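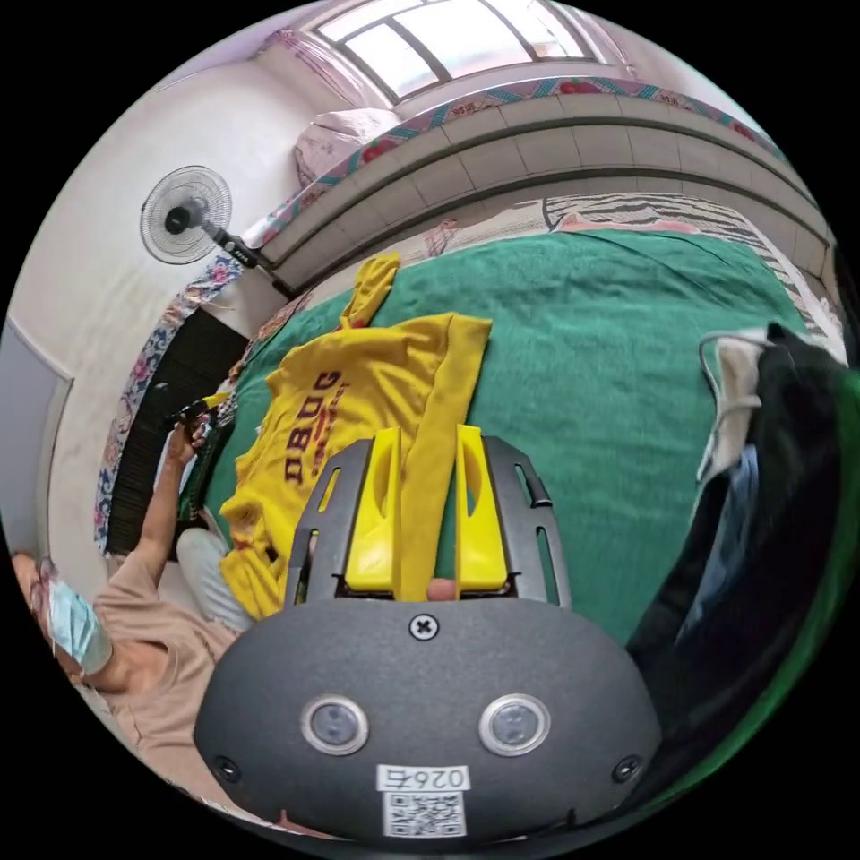

Inicio > Proyectos > Zovari > Informes de avance

Noticias | Proyectos | Informes | Colabora | Contacto

Categoría: Apoyo en el hogar

Informe de avance para la Fundación Opoku
29 de octubre de 2022

Hola, Philomena:

Te cuento cómo vamos con Zovari, que este mes ha dado para mucho (¡y para mucha ropa!). Ya hemos pasado por 20 viviendas de las 60 que pusimos en la solicitud, casi todas en el barrio de Belomach. Vamos un poco por detrás del calendario, pero la segunda mitad de octubre fue bastante mejor que la primera y creo que lo recuperamos.

Los dormitorios se llevan casi todo el tiempo. Yo había calculado una mañana por casa contando con la cocina, y ni de lejos: la ropa se acumula encima de la cama y hasta que no se dobla no hay dónde poner nada. Ahora empezamos siempre por ahí. Estiramos la manta, apartamos la ropa oscura en su montón y vamos prenda por prenda, primero las camisetas, luego los pantalones y al final lo vaquero, que abulta muchísimo.

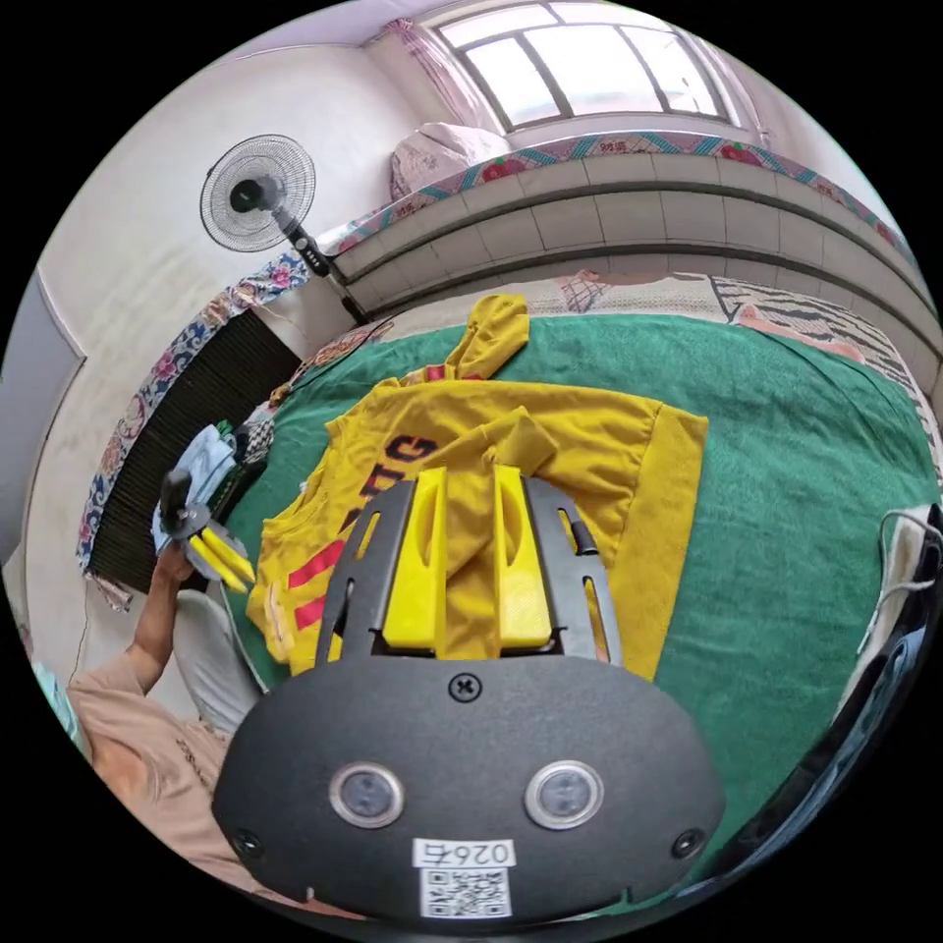 Prenda amarilla con letras grandes en el pecho, extendida sobre la manta verde.

Las prendas con capucha nos siguen dando guerra. Senyo Dogbe probó a meter la capucha hacia dentro antes de cruzar las mangas y el doblado queda más plano, así que lo he añadido a la hoja que dejamos en cada casa. También hemos quitado de la hoja lo de ordenar por colores, porque las familias nos decían que ellas buscan la ropa por persona y tienen toda la razón.

De dinero: de la partida de material llevamos gastados 400 euros, casi todo en cajas Fomex para debajo de la cama. Nos faltan tapas de 2 cajas, las he reclamado y sigo esperando. Las facturas van en carpeta aparte.

Para el mes que viene me gustaría repetir visita en las primeras casas y ver qué aguanta doblado y qué no. Si te parece bien, paso parte de lo de transporte a esas segundas visitas, dime algo cuando puedas.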